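Melur Hartono
Thread on sorting household packaging, the kind that piles up on a table after snacks. I have kept a log of ours since March. Notes follow, mostly on materials.

1/ Method. Everything goes on the table in one heap before any of it goes in a bin. Sorting item by item over the bin is faster and less accurate. With the heap in view you can group by material first and argue about the odd ones later.

2/ Cartons go first. They take up the most volume and give it back when flattened. Check the label before you crush it. An FSC mark tells you where the board fiber comes from. It says nothing about a plastic lining, which is the part your recycler cares about.
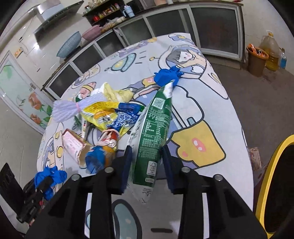
3/ Test for a lining: tear a corner. Plain board tears with a fuzzy brown or gray edge. Lined board stretches a little, then leaves a clear skin on one side. Ours go in separate piles – the Drorkton depot takes plain board at the curb and wants the lined kind dropped off.

4/ Foam fruit nets. Light, springy, useless to compress. Usually expanded polyethylene. The depot refuses them. I reuse them between glasses in storage and have now run out of glasses.

5/ Snack wrappers. Shiny inside does not mean aluminum foil. Most are plastic film with a very thin metal layer. Scrunch one in your fist and let go: foil stays balled up, metallized film opens again. The film goes in general waste here.
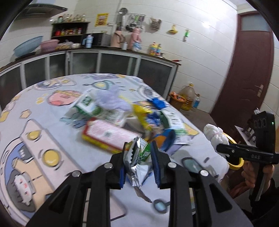
Green and white label, silver wrapper, one torn strip hanging off.

6/ Torn strips are a nuisance out of proportion to their weight. They drift into the paper pile and stay there. I fold each one into the wrapper it came from.

7/ Storage. I tried a Trarnico three-bin stand and an Eichhorn one. The Trarnico bins are too narrow for a flattened carton. The Eichhorn lids stick. I kept the Eichhorn and took the lids off.

8/ Time per heap is under 30 minutes, including wiping down the tablecloth. Cartons take 5 of those. The wrappers take most of the rest.

9/ Someone asked about the Clorkus label scanner app. It read the larger codes and gave up on anything creased. I went back to tearing corners.

10/ Small clear cups are still unresolved. No resin number on half of them. They sit in a bag under the sink until I find a plant that will give me a straight answer. Log spreadsheet on request – it has columns for material, lining and where each thing went.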